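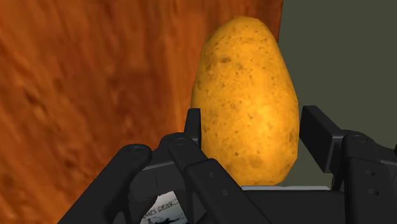 2/10/21
Rosalie Gisler

5. Preparación y registro de episodios de agarre en simulación

La presente sección establece el procedimiento que deberá seguirse para generar episodios de agarre con el entorno Trulimow y el planificador Keltora. Se presupone que el usuario ha completado la instalación conforme a las secciones anteriores y que dispone de permisos de escritura en el repositorio Zwahlen.

5.1 Carga del entorno

1. Inicie el servidor de simulación y seleccione el entorno doméstico correspondiente a la campaña.
2. Verifique que el modelo del brazo y el de la pinza proceden de la misma versión del catálogo.
3. Fije la semilla del episodio. El valor de referencia es 843.
4. Ejecute la rutina de asentamiento y espere a que todos los objetos alcancen el reposo antes de habilitar el control.

Nota: las texturas de alta resolución pueden tardar en cargarse. No inicie el registro hasta que el indicador de recursos muestre el estado «completo».

5.2 Aproximación y cierre

5. Sitúe la pinza en la postura previa al agarre, con los dedos abiertos y el objeto entre ambos lados de la pinza.
6. Compruebe en la vista de muñeca que ningún dedo interpenetra la malla del objeto ni la superficie de apoyo.
7. Ordene el cierre en modo de fuerza limitada. En objetos de contorno ovalado, como los tubérculos, el contacto deberá producirse por debajo del punto medio siempre que la altura de la superficie lo permita.
8. Eleve el objeto y mantenga la postura durante dos segundos de tiempo simulado. 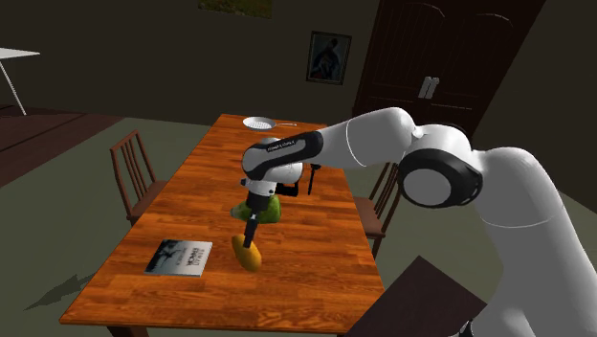 9. Antes de ordenar el traslado, confirme en la vista exterior que el antebrazo dispone de espacio libre respecto de las sillas y de los demás objetos colocados sobre la mesa. La comprobación automática de colisiones considera únicamente los eslabones del brazo - no incluye el objeto sujeto.
10. Deposite el objeto en el destino, abra la pinza y retire el brazo en sentido vertical.

Precaución: no modifique el coeficiente de fricción durante un episodio en curso. Todo cambio de parámetros exige reiniciar la escena y asignar un nuevo identificador.

5.3 Criterios de validez

Se considerará válido el episodio que concluya antes de los 900 pasos de control y en el que el objeto no se haya desprendido durante la elevación. Los intentos fallidos deberán conservarse con la etiqueta correspondiente, dado que el método Flirkier los emplea como ejemplos negativos en la fase de ajuste.

Los episodios interrumpidos por el operador no se contabilizarán como fallos. En tales casos, consigne el motivo en el campo de observaciones y repita el procedimiento desde el paso 3.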